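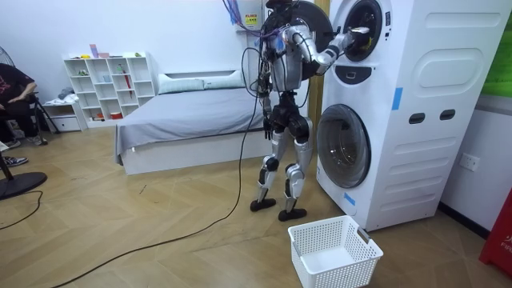

Laundry Tower Notes – README

Hi! I keep this file next to the laundry tower notes so that anyone who uses the small room can look things up without texting me at midnight. It started as a sticky note in January and has gotten out of hand since. If you're only after a clean shirt, skip to "Doing a load" and ignore the rest of my rambling.

Version: 5
Last edited: May 4, 2021
Kept by: Eusebio Sepúlveda
Place: Ostovside, the small room with the bed and the wood floor

What's in the folder

README – what you're reading now
loads – one line per load, who ran it, what went in, what I'd do differently
stains – my running list of what came out and what didn't
lint – dates I cleaned the filter (this one is embarrassingly patchy)
skekolov – the spare parts list, named after the shop I buy from, so don't go looking for a person called Skekolov

Everything is plain text. I tried a spreadsheet for a while and ended up with 16 columns, most of them blank, and I was the only one who knew what "W2 alt" meant. By the end I didn't know either.

The machine

It's a stacked washer-dryer, tall and white, with one round door up top and another one down low. The whole thing is one tower, so please don't try to slide the top half out to reach something behind it. (I did ask the Frandsen people about this once, and the man on the phone was very patient with me.)

When I write "upper" and "lower" in the load notes I mean the doors, counting from the ceiling down. I used to write "first" and "second," which made sense to me and to no other living person. If you find an old entry with those words in it, feel free to fix it.

The upper door is a dark round one and it swings out wide. Leave yourself some space before you open it, especially if you've got a full basket on your hip. I've bonked my elbow on it more than once and I have no plans to stop, apparently.

The blue tape on the cabinet stays put. I'd love it if people quit picking at the corners! Tape gets mentioned in the notes as "the tape at the corner" or "the low tape," and if it wanders off then half my entries turn into nonsense.

Doing a load

1. Look in both drums first. Small stuff hides at the back of the upper one, and you want your whole arm in there, feeling along the top of the curve as well as the bottom. I've found socks, a dish towel I'd already replaced, and one very clean grocery list.

2. Sort however you like, but keep the heavy towels with other heavy towels. A bath towel and a thin T-shirt come out at completely different times and then you're standing there folding in shifts.

3. Don't stuff it. My rule is that I should be able to fit a hand in above the clothes and wiggle it. If I can't, I take out two things and try again.

4. Push the door shut and give it a little press with your fingers. Look through the glass before you walk off – a sleeve caught in the rim is easy to miss and a pain to deal with later.
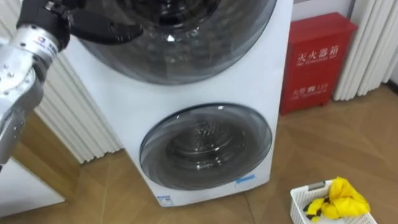
5. Write your line in the loads file. A bad line is fine. "Sheets, ok" is a perfectly good entry and beats the three paragraphs I wrote about a bathrobe.

How to read a line in the loads file

Date, name, upper or lower, what went in, anything weird. For example, one of mine says:

ES, upper, pillowcases and the striped sheet, fitted sheet ate a pillowcase again

The "again" is doing a lot of work there. If someone has cracked the problem of fitted sheets swallowing everything smaller than themselves, please put it in the file in capital letters. I've tried buttoning the corners (no buttons), tying them (worse), and stopping halfway to shake it all out, which helps when I remember.

Stains

I list the stain, the fabric and what I used on it. Coffee on cotton is well covered. Grass is not. I've got up to 12 entries for tomato sauce, and you may draw your own conclusions about how I eat.

I buy the Gramivport soap in the big jug. It smells like almost nothing, and I mean that as praise. Go easy with it. For a small load I pour in less than I think I need and then feel guilty about it, and the clothes come out fine.

Around the tower

Keep the floor in front clear so the lower door can open. Damp things don't go on the floor, even for a minute, please – the boards are wood and I worry about them more than I worry about the clothes.

The white pleated curtain behind the tower is not a drying rack, tempting as it looks. If you move it, let it hang straight again afterward. It picks up fluff along the bottom, so I run a hand brush down the folds whenever I do the lint filter.

The bed, on the other hand, is an excellent folding table. Big things first, then shirts, then a sad little heap of single socks at the foot end. I leave the heap there until bedtime in the hope that a match shows up.

Known gaps

The loads file has nothing for most of the stretch when I was away, and the early entries don't say which door.
Wool is barely covered. I get nervous and wash it in the sink.
I never wrote down how long anything takes. Sorry!

Changing things

Edit whatever you want except old dates. Put your initials next to anything you change in the stains list so I know who to ask. If you've used up the soap, add it to the skekolov file under "soon," even though Skekolov doesn't sell soap. It's the list I look at before I go out.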